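Back to the Word Table

Last updated: Wednesday, September 8, 2021

The Word Table is open again in the Jeltden reading room, and the first two Saturdays were a joy! If you missed it in the spring, this is our drop-in morning for kids who are just starting to read and for the grown-ups who come with them. There's no sign-up and no fee. Come when the doors open, stay for one story or stay until we put the chairs up.

We started back in May with a borrowed rug and one shelf of picture books. The shelf has grown. Thanks to the summer book drive we now have over 300 books that belong to the Word Table, and families can take them home without a library card. Write the title in the green notebook by the door and bring it back when you're done with it. If it comes back with jam on it, we'll survive.

What we've been reading

The big hit so far is anything with a rhyme the kids can finish themselves. Leave off the last word of the line, wait a second, and the whole rug shouts it at you. It works with three-year-olds and it works with seven-year-olds, who shout louder. We've also been reading a lot of books about weather, trucks and grandmothers, mostly because those are the ones that keep getting pulled off the shelf and handed to us.

A few parents asked how to pick a book at home that isn't too hard. Try the first page together. If your child gets stuck on nearly every line, read that one aloud yourself and save it for later. Please do keep reading the hard ones aloud! Kids can follow a story long before they can read it on their own, and the bigger words sink in while they're busy wondering what happens to the bear.

Letters you can get your hands on

Half the fun happens away from the rug. Some children will look at a printed alphabet all day and not care one bit, then light up when they get to build a letter out of something. Straight pieces and curved pieces will get you most of the way through the capitals. An L is two straights. A D is a straight and a curve, and a B is a D that got ambitious. Once they've seen that, they start finding letters in everything - spoons, shoelaces, the crusts off a sandwich.

At home you can use strips of cardboard, pipe cleaners or cooked spaghetti if you're feeling brave. Start with the child's own name. It's the word they care about most, and they'll happily make it ten times over. Then try the name of a pet or a brother, and after that let them boss you around and make you build words for them.
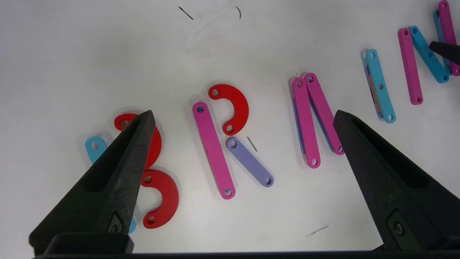 Two languages on the rug

Starting this month, Fidelina Bedoya will read in Spanish for the second half of each morning. She read for us once before the summer break and the kids would not let her leave, so we are thrilled she said yes. You don't need to speak any Spanish to stay for it. She does all the voices, including a very good goose.

We'd love to add more languages. If you grew up with a story you still know by heart, in any language at all, come and tell it to us. It doesn't have to come from a book.

What we could use

Board books are always first on the list, as they get chewed. Chapter books for brand-new readers are next. We have plenty of coloring books for now, thank you - really, plenty. We're also looking for two low benches for the grown-ups, because the rug is hard on the knees after 79 verses of the duck song.

If you can spare an hour to read, you don't need any training. Sit in on one morning, see how it goes, and take a book the next time. Good readers, shy readers and people who lose their place are all welcome.

Mornings run every Saturday through the fall, with a break for the holiday weekend. Snacks are at the halfway point, so please tell whoever is at the door about allergies.

Recent items

Summer book drive: the thank-you list
New evening hours at the Jeltden reading room
Puzzle swap returns
Garden club needs jars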